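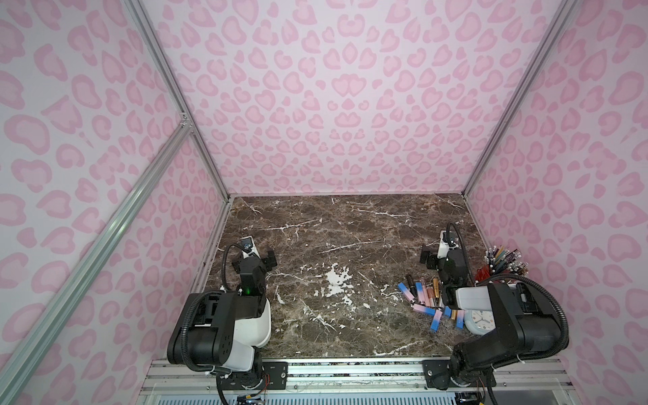
*Cell 2, makeup sorting, both arms up.*

**skolau_nights**
We put a pair of these in at Burnum in February, on the kitting bench. Before that there were 11 of us filling gift sets by hand. Same headcount now, but four moved to receiving and the rest of us split between packing and watching cells. Curious how it went at other places.

**tapegun**
Watching cells is the part I don't like. I used to finish a shift and know what I'd done. Now I reset the thing, refill the table, reset it again. Pay is the same.

**moncrieff_b_line**
I'll disagree. My wrists hurt for years from picking lipsticks and I haven't worn the brace since spring. Refilling a table is fine with me.

**tapegun**
Fair on the wrists. Ask me again when they want one person on three cells.

**skolau_nights**
They've already asked here. We said two and it's been two so far.

**kitbench**
How does it do with a pile like that? Tubes lying across each other, gold ones next to the pastel sticks. Our Proltari cell hates anything shiny.

**skolau_nights**
Shiny is slower. Brushes in a cup are worse, they're packed tight and the handles fan out everywhere. We still do brushes by hand. A decent picker does about 1000 pieces a shift and the cell isn't there yet on mixed stock.

**moncrieff_b_line**
Ours got better once the pickers were allowed to say how the stock should be laid out. It took 23 days to get that meeting.

**tapegun**
That I agree with. Ours was set up by people who never packed a box. Who trains the new hires on hand packing at your place?

**skolau_nights**
Right now, whoever is on the brush table. It isn't in anyone's job description. I've asked for it to be a paid lead spot and I'm waiting to hear back.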